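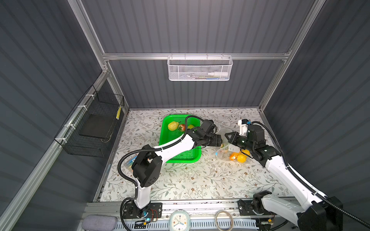 ## Unit 4: Hanging Storage, or What to Do With a Wall

The tabletop is where things get used. The wall is where they wait. Most of you will forget this by the midterm.

**Two kinds of basket**

- *Hook-over.* The white mesh one clips over the crossbar and lifts off again. Good for bottles and pens, provided you accept that slim items all sink to the bottom and stay there.
- *Tied.* The black wire one is zip-tied to its rail. Moving it means scissors and regret, so pick the spot first.

**The table basket**

Green plastic, perforated, currently fruit. Perforations let air through, and they let you see the pear you forgot. One basket per table. Two is a shelf lying down.

**Terms for the quiz**

1. *Parked:* put somewhere on purpose.
2. *Stranded:* put somewhere. See the snack package on the left.

**Reading:** Agudelo handout, pp. 36 onward. Skip the Plasent catalog unless you enjoy 449 kinds of hook.

**Homework:** Sketch one wall at home and label what hangs on it. "Nothing" is an answer, but you will be asked to draw the floor as well.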